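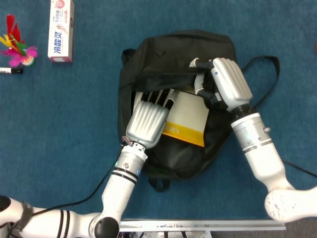 4.2 Flat boxes and soft bags

I went into the backpack part of the study thinking it would be the dull part. Suitcases have hard sides and corners, so there's something to measure against, and a backpack just sort of gives way wherever you push it. I figured the notes would come out as mush. They didn't, and I ended up spending more time on this section than on the other four put together (Zubaida Kakakhel, who coded the second half of the packing diaries with me, will confirm that I would not shut up about it).

The diaries cover 37 people who carried a backpack to work or school at least once a week. Between them they logged 341 packing episodes, and every item going in or coming out got a line of its own with a note on where in the bag it sat. We sorted the items by stiffness first and by size second. I had it the other way around in the pilot, and Zubaida talked me out of it, for which I'm grateful, because size turned out to tell us very little. A rolled sweater and a cereal box can take up the same room and cause completely different kinds of trouble.

The troublemaker, again and again, was the flat box. Board games, tea assortments, a shirt in its gift box, the cardboard sleeve a tablet ships in. Figure 2 is a good case to keep in mind while reading the rest of this: a flat rectangular box, cream-white with a yellow band, sits a little crooked between the folds in the mouth of a black backpack on the floor. People wrote about that slight tilt a lot. Several called it "the lean," without having talked to each other as far as I know, and I've borrowed the word.

Figure 2. Flat box at an angle in the open main compartment of a backpack laid on carpet.

As far as I can tell, the lean comes from the fabric. A soft bag lying on its back doesn't hold its own opening. The top edge bunches up, and whichever fold is fullest gets under one corner of the box and tips it. When the bag stands upright you get a different problem, with the box dropping to one side and the soft stuff sliding in behind it. Our diarists were split on which was worse — 26 of them said they lay the bag down when there's a box involved, and the rest stood it up, hung it on a chair or held it between their knees. One person packed on the stairs, with the bag a step below her, and she had some of the calmest diary entries we got.

I'd like to say more about laying the bag down, since the older packing guides we read either ignored it or told you off for it. The Gundstead checklist, which we used as our starting point for the coding sheet, assumes an upright bag all the way through. That works fine for a framed hiking pack. For an ordinary school-type backpack it left us with a pile of entries we couldn't code, so we added a field for how the bag was resting and another for how far the opening had been folded back. The second one was a pain to fill in from written notes alone and I wouldn't trust it too far. "Pulled open wide" meant very different things to different people!

Straps deserve a mention too. We had no field for them at all until the August round, when so many people complained about a strap getting trapped under the bag that we went back and read the earlier notes again. The usual fix was to let the shoulder strap lie out to the side, well clear of the opening. Some diarists did it without thinking and only noticed once we asked.

What we can't say much about is order. The Hviid scheme wants the stiffest item in first, against the back panel, and most people told us they agreed with that. Their diaries show them doing something else, with the box going in late, often last, on top of whatever was already there. I don't read that as carelessness. The box was very often the thing they'd remembered on the way out the door, and I come back to these late additions in Section 4.3.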